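Workshop Notebook, Ollville Conservation Workshop
Entry: Friday, December
Recorded by Naledi Sibiya

Subject: Stain removal trials on limestone sills, Anghel house

The purpose of this entry is to record the poultice trials conducted on the four limestone sills received from the Anghel house. The sills carry brown staining along the front edge and, in two cases, a darker oily patch near the left corner. The owner reports that flowerpots stood on them for many years. Cleaning with water and a soft brush was completed on all pieces before the trials began and made little difference to the staining.

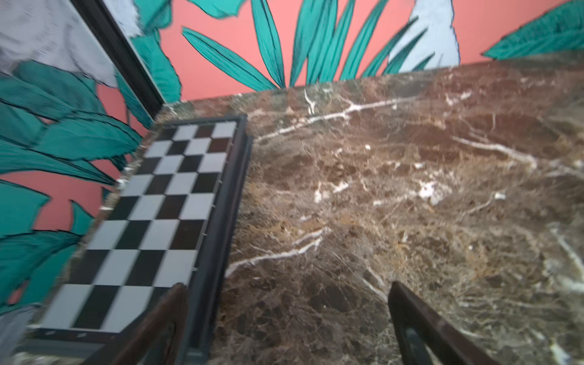
Reading time: 2 minutes

Two poultices were prepared. The first was plain paper pulp with deionized water. The second was white clay with the same water, mixed to the thickness of soft butter. Dry weights were 946 grams for the pulp batch and 773 grams for the clay. Both were applied to the underside of sill 877, where any change in color will be hidden after the sill is refitted.

The pulp was easier to apply but pulled away from the stone at the corners while drying. The clay held well. It left a white film in the open pores, which had to be rinsed out and will add time to each piece. Colleagues repeating the test should place a sheet of thin tissue between the clay and the stone.

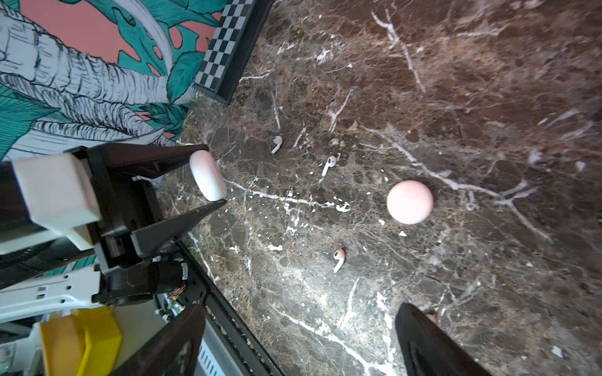 Results after the first drying

Pulp: slight lightening of the brown stain, no change to the oily patch. A faint tide line formed along the outer edge of the test area. It was reduced by a second application that extended past the first.

Clay: clear lightening of the brown stain. The oily patch is unchanged. Water alone will not move it, and a solvent poultice should be tested under the extraction hood before any decision is made. Humidity in the drying room was 61 percent when the clay was applied — higher than I would like, and the probable cause of the slow drying.
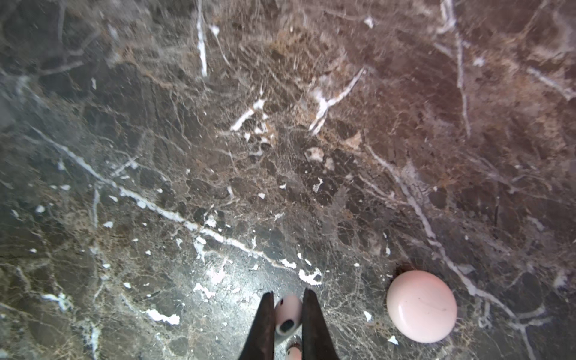
The tide line deserves more attention in the next round. On the earlier Brirnarness steps, a similar line was left in place too long and required three further treatments. It is recommended that the edges of every poultice be feathered and that the cover film be pierced evenly, so that drying does not begin on one side only.

No acid cleaner is to be used on these sills under any circumstances. The request in the Ustach letter for a "quick acid wash" has been declined in writing, and a copy is in the job folder.
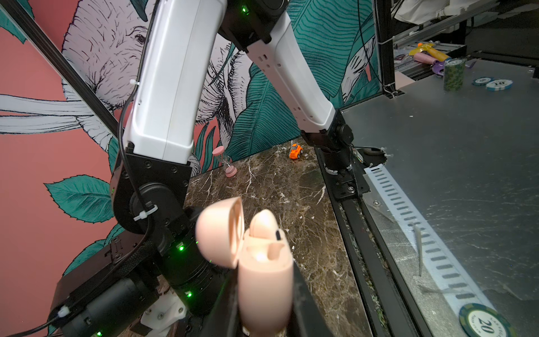 Outstanding items

Order more tissue and deionized water.
Repeat the clay test on sill 877 with tissue in place.
Prepare the solvent poultice for the oily patch, small area only.
Photograph the tide line in side light before and after the next application.
Ask the owner whether the sills were ever waxed or sealed. The surface of the second sill sheds water in places, and the treatment plan will change if a coating is present.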